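Covorby fruit bowl, large, leaf pattern
Reviewed by Mei Crenshaw
March 11, 2022

I bought this bowl in October to replace a wire basket that left marks on soft fruit. It has been on our kitchen counter since then and gets used every day. I paid 21 dollars for it on sale at Berkuvholm.

The bowl is white ceramic with a thin dark-blue line around the rim. The pattern is painted leaves, some dark and some a pale orange-tan. On the store's website the pale ones looked closer to pink, so if you are matching it to something, go see it in person first.

Size. The large holds what the two of us buy in a week, mostly oranges and apples. It will take a pile that rises above the rim without anything rolling off, as long as the bigger fruit goes in first. Bananas don't fit well. They hang over the side and tip the smaller things out, so ours stay on the counter. If you buy a lot of grapes or berries you will want something shallower.

Weight. It is heavier than I expected. That is fine on the counter, where it doesn't slide when you reach in. It is less fine when it is full and you need to wipe underneath. The bottom ring is unglazed and scratched our table once when I dragged it. I put four felt pads on it and have had no trouble after that.

Cleaning. I wash it by hand with dish soap about twice a month. The label says dishwasher safe, and Gyu-bin Wang, who I share the apartment with, has put it through more than 20 times. The leaves have not faded that I can tell. The blue line has one tiny chip from hitting the faucet, which was my fault.

Airflow. This is the main drawback compared with a basket. Fruit at the bottom sits closed in, and in warm weather I have found a soft orange down there that I should have caught sooner. I now turn the pile over whenever I add to it and keep pears on top. The Flakberg bowl my sister has comes with holes in the base and does better on this point, but it leaves drips if you put washed fruit in it, and it cost her 80 dollars.

Packaging was good. It came in a molded tray inside a plain box, and nothing rattled. The small size is also sold, but I haven't tried it. In the store it looked right for lemons and garlic and not much else.

I would buy it again at the sale price. At full price I would probably look around some more.

Rating: 4 out of 5
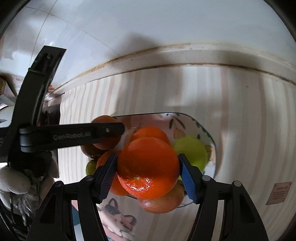 The Covorby with oranges and apples in it. The leaf pattern is near the far rim.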